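FOR RELEASE 6/9/20

Laltine opens its shared-workshop build: two arms, one kitchen table, all files free to copy

Laltine, the member-run workshop on Esquivel Street, is today putting out the full build notes for Kostirel, a two-armed kitchen bench put together by members in evening sessions. Drawings, wiring, parts list, control code, the lot. Free to download, free to change, no sign-up.

Short version for those on deadline. Two arms. One table. Ordinary dishes. The arms were bought in, everything around them was worked out at the workshop: layout, mounts, cable runs, and the software, called Plinolen. 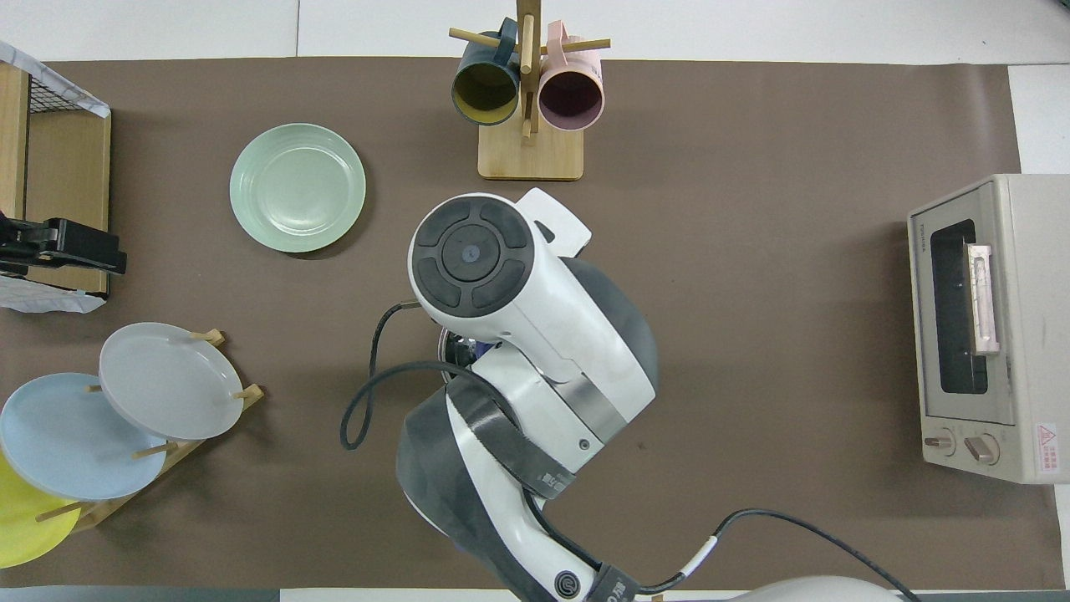 Release written by the Laltine press desk
Tuesday, for immediate use

Work on Kostirel began in November with a plain question from the members' board. Could a shared shop with no paid staff set up a bench that handles the sort of things people have at home? Mugs on a mug tree. Plates in a wooden rack. A toaster oven. Stuff with handles, rims, knobs and doors, all of it awkward for a gripper in its own way.

Budget for everything apart from the arms was $3,000. It held, just. Most of it went on the computer, the mounts and replacement cable. The dishes came out of members' cupboards.

The brown mat was an early decision and a good one. Bare white tabletop gave the cameras trouble under the shop lights, and plates slid. With the mat down both problems got smaller. The notes give the size and say how to square it to the table edge. Do that first. Moving it later means doing the calibration over, and teh calibration takes most of an evening.

Cables were the other long job. A loop at the wrist needs enough slack for a full turn but not so much that it catches on a mug peg. We went through three versions of the routing before settling. All three are in the notes with what went wrong on each, including the one that pulled a plate rack over.

Plinolen, the software side, runs on one desktop machine and treats the arms as a pair. A task is written as a short list of steps in a text file: which arm, which object, where to. People who don't code have been able to write them. Glassware is still the hard part. Clear things are difficult for the cameras to pick out, and lids are worse becuase the knob is the only part that reads well. The current fix is to go for the knob first and work out the rest from there.
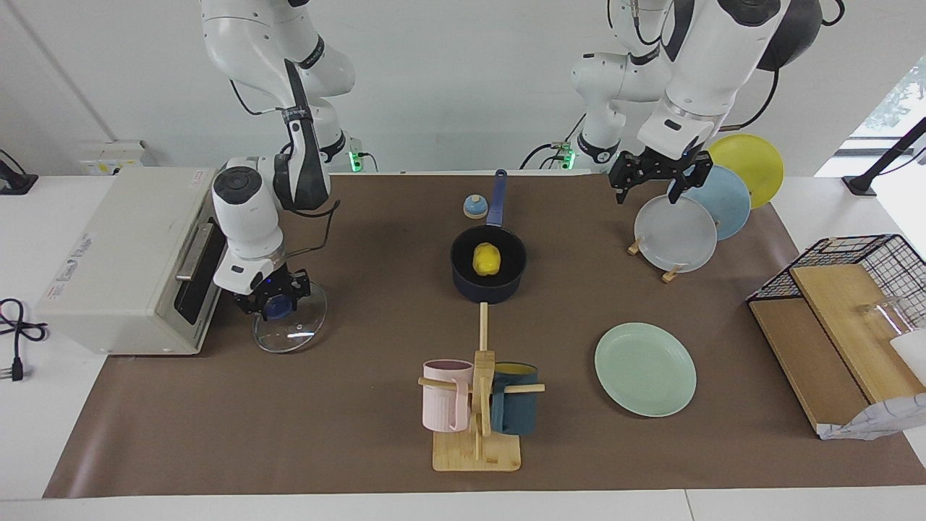 Plates are further along. The trick was to bring the fingers in from above and in front, slowly, and take the nearest plate before trying for any behind it. Overlapping plates in a narrow stand need a smaller opening on the gripper than we first set. Values are in the settings file, change them for your own dishes.

Not in this release: anything with heat. The toaster oven work covers door and knobs only, with the power off, and the workshop asks anyone copying the build to keep it that way for now. No knives either. Someone stands at the stop switch whenever the arms are powered. That's a house rule and it's printed on page one of the notes.

What's in the download:

Table layout with measurements
Mount drawings
Cable routing, all versions
Parts list with what we paid
Plinolen code and sample task files
Calibration steps
Fault log, unedited

The fault log is long. Members asked for it to go out as is, so expect shorthand and some grumbling about screws.

Sessions on the bench are open to any Laltine member who has done the safety hour. Non-members can book a two-hour visit through the front desk, small groups, closed shoes please. School groups welcome, ask ahead so we can clear the sewing tables.

Next up is a second mug tree and a proper holder for cutting boards. After that a rewrite of the task format, which has grown in odd directions. Builders who copy Kostirel and find mistakes in the drawings are asked to send them in. There will be some. The mount drawing in particular was redone late and has only been checked by the people who drew it.

About Laltine
Laltine is a shared workshop with wood, metal, textile and electronics areas, paid for by member dues. Kostirel and Plinolen are member projects and are not for sale.

Press contact
Laltine front desk, Esquivel Street. Desk is open evenings only, leave a message otherwise. Pictures may be reused with credit to Laltine.

ENDS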